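How to Make Cold Brew Coffee at Home (and Dress It Up a Little)

Posted April 3, 2024

I started making my own cold brew in January, when any sensible person would have been drinking something hot, and I have kept a jar of it in the fridge ever since. It is easy, it is forgiving, and it tastes so much rounder than hot coffee poured over ice that I can hardly believe I put up with the other stuff for so many summers. If you can stir and you can wait, you can make this!

What you need

80 grams of coarsely ground coffee
700 grams of cold water (filtered, if your tap water tastes like a swimming pool)
A big jar or pitcher with a lid
A fine strainer and a paper filter or clean cotton cloth
A kitchen scale

A word on the beans. I like a medium or medium-dark roast for this, something with a bit of chocolate in it. Lately I've been buying the house blend from Kurek, the little roaster over by the post office in Humham, and they will grind it for you if you ask for French press size. Please do ask, or grind it coarse yourself. Fine coffee makes a muddy, bitter brew and it clogs the filter so badly that you'll be standing at the sink half the evening, grumbling.

Step 1. Put the coffee in the jar and pour in a little of the water, just enough to wet everything. Give it a slow stir and leave it for a minute. The grounds like to float, and this helps them settle down.

Step 2. Pour in the rest of the water, stir again gently, and put the lid on. I don't shake mine. I used to, and all it did was push the fine bits up the sides of the jar.

Step 3. Leave it alone. Overnight on the counter is good, and I usually go from after supper until breakfast, so twelve hours or a touch more. In the fridge it goes slower, so give it closer to eighteen.
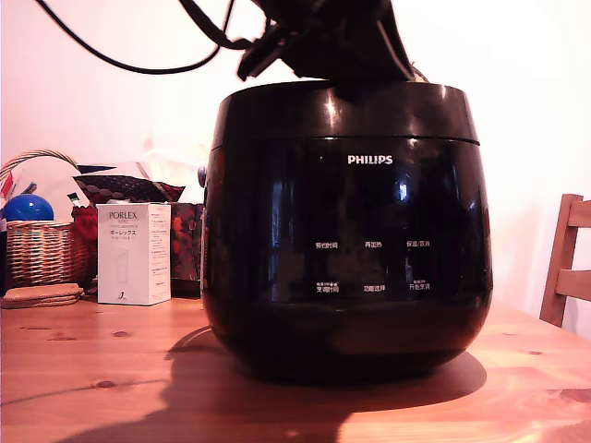
A reader wrote in to say that twelve hours had given her something thin and sour, and that the same beans were lovely once she let them go to sixteen. Her kitchen runs cool, she said, and she now tastes a spoonful first thing in the morning before she decides anything. I think that is very good advice, and I've started doing the same.

Step 4. Strain it twice. Once through the plain strainer to catch the big stuff, then again through the paper or cloth. Let it drip in its own time and don't squeeze the cloth, however tempting it is (and it is tempting). Squeezing pushes the bitter, silty part right through into your nice clear coffee.

Step 5. Taste and thin. What you have now is on the strong side. I fill a glass with ice, pour it half full of coffee, and top it up with water or cold milk. Some mornings I want it stronger and I'm stingy with the milk.

If you like it sweet

Sugar won't melt in cold coffee, so make a quick syrup. Warm 200 grams of sugar with the same weight of water in a small pan until it turns clear, then let it cool. A strip of orange peel or a split vanilla bean dropped in while it's warm is wonderful. I was trying to copy the iced coffee they serve at Stiretti, with that orangey smell that hits you before you've even taken a sip, and the peel gets me very close.

Keeping it

Covered and in the fridge, the strained coffee is good for a week, though I like it best in the first four days. The syrup lasts longer. Leftover coffee can go in an ice cube tray, and then your next glass won't get watery as it sits.

The used grounds go on my compost, once they've drained well.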